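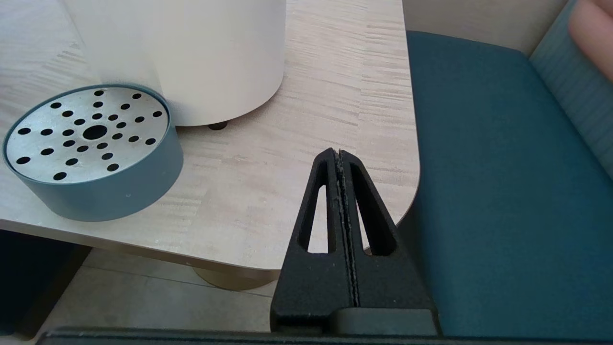
*Fig. 4. Light wood-grain tabletop with a rounded corner.*

## Setting up your oil finish (small tables)

I've done a lot of tabletops with the Rocha hardwax kit now, and most of my early ones came out blotchy because I rushed the first coat. So take your time with this part!

1. Clear the top completely and wipe it with a barely damp cloth. Leave it overnight if you can stand to.
2. Sand along the grain with the fine pad from the kit. Go easy on rounded corners -- three or four light passes, by hand, no block.
3. Vacuum, then go over everything with the tack cloth. I do the underside lip too (Lindsay Hollis got me into that habit, and now I can't stop).
4. Stir the oil. Don't shake it, or you'll be chasing bubbles all evening.
5. Put on a thin coat with the white pad, working from the middle out. Thin means thin! If it looks shiny and wet after ten minutes, you've used too much.
6. Buff off the extra and walk away for 6 hours.

**Note:** In July my garage gets so muggy that I wait a full day between coats. Yours may be kinder.

**Caution:** Oily rags can heat up and catch fire by themselves. Lay them flat outside to dry, or drop them in a metal can of water with a lid on. Please don't ball them up in the trash.

Second coat goes on the same way, only thinner. Keep mugs and lamps off it for 4 days -- I know, I know -- and hold off on tablecloths until the smell is gone.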